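# Flowers That Wait for You

*Artificial stems, glass vases and a shiny table: how to make them look good together in the dark months*

In October my balcony was finished. I cut down the last dahlias, carried the pots inside, and for one week I had nothing with color to look at. Then I took the box from the top of the wardrobe. In it were my artificial flowers, wrapped in newspaper, a little dusty and pressed flat on one side.

Many people are ashamed of such flowers. I was also, for a long time. My mother kept a basket of plastic roses on the television from 1988 until 2000, and they became the same gray as the curtains. But the stems that are sold now are different, and I think the old problem was mostly that we never touched them after the first day.

## Begin with the glass

A vase for artificial flowers has one job less, as it does not need to hold water. For this reason people choose any vase, and here the mistake starts. In plain clear glass you see the whole stem, including the wire and the straight cut at the bottom. Glass with a pattern is kinder. The facets break the stem into small pieces of green, and the eye accepts it.

I bought my first cut-glass vase at the Hordiienko shop, at the end of their summer sale. It cost 12 euros and it is heavy, which I recommend. Artificial stems put all their weight at the top.

Colored glass asks for more courage. Pink with red sounds like too much, but I find it works when the red is strong and the flowers stay close together in one bunch. Yellow flowers I prefer in clear glass, with long leaves that go out to the sides.

## What the table does

A polished surface gives you every vase two times. On a gray table this is very useful in November, when each bit of color should be used well. Leave free space around the glass so the reflection has a place to fall, and do not put a cloth under it.

The yellow flowers and the red ones don't need to be the same height. Let one arrangement lean wide and the other stand narrow, and keep a single stem apart from both.

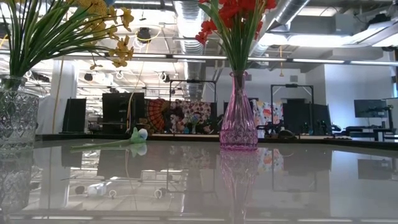
## Care, once a month

Dust is the real enemy. I use a soft brush for the petals and a damp cloth for the leaves, always from the stem to the tip. The catalog from Trondska advises a hair dryer on the cold setting, and for thick bunches this is quicker.

Wash the vase too, even if it was never filled. Cut glass collects dust in the pattern, and warm water with a drop of dish soap takes it out. Dry it well inside before the stems go back.

When you bend the wire, bend it slowly and in a curve. Real stems do not have corners.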